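Asunto: Re: [taller-vecinal] Cajón metálico para las cosas sueltas

Hola a todos:

Contesto debajo de lo citado, que si no luego se pierde el hilo.

El 30 de marzo de 2023, la lista taller-vecinal recibió:

> Buenas. En el local de Hitindale queremos poner un cajón grande de chapa
> para dejar las cosas sueltas al terminar (esponjas y demás). ¿Alguien
> tiene uno en uso? Dudamos entre comprarlo nuevo o quedarnos con
> uno de segunda mano que venden en Rikow por 21 euros. También nos
> preocupa la mesa, que es de madera y no queremos estropearla.
> ¿Se limpia bien la chapa o hay que pintarla?

Yo me quedaría con el de segunda mano si no tiene agujeros ni el fondo abombado. Nuevo, de medida parecida, en Prarkitz me pidieron 95 con transporte aparte, y el mío no lo compré allí por eso. Lo tengo desde agosto.
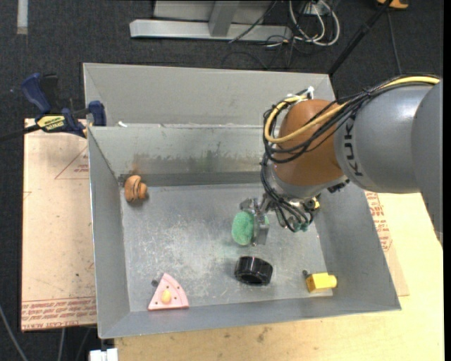 La limpieza de la chapa depende de lo que entendáis por limpia. El mío está sin pintar y lo friego con agua templada y jabón neutro, lo aclaro y lo seco con un trapo. Las rayas blanquecinas del fondo no me preocupan, son de superficie y ahí se van a quedar. Lo que sí hay que vigilar es la pared de atrás, que en la parte baja tiene una mancha oscura, entre negra y verdosa, y hacia la esquina izquierda otra de color óxido. A esa zona le quiero dar con estropajo fino y bicarbonato antes de probar nada más fuerte. Si no sale, compraré el desoxidante de Falcão, que viene en bote de 950 ml.

Pintarlo no lo recomiendo. Con el roce la pintura salta y luego aparecen escamas entre las esponjas.

Sobre la mesa: el mío también va encima de madera clara. Para moverlo, mejor levantarlo entre dos que arrastrarlo. Si queréis ir más tranquilos, poned debajo una lámina de corcho o de goma, pero levantadla de vez en cuando para que no se quede humedad.

Una cosa más. Las esponjas, escurridas antes de echarlas al cajón. Parece una tontería, pero el agua se queda en el fondo y el óxido empieza por las esquinas.

Si vais a Rikow a verlo, llevad un metro y comprobad que pasa por la puerta del local. Puedo acercarme cualquier tarde a partir de las 19 h, avisadme por aquí.

Un saludo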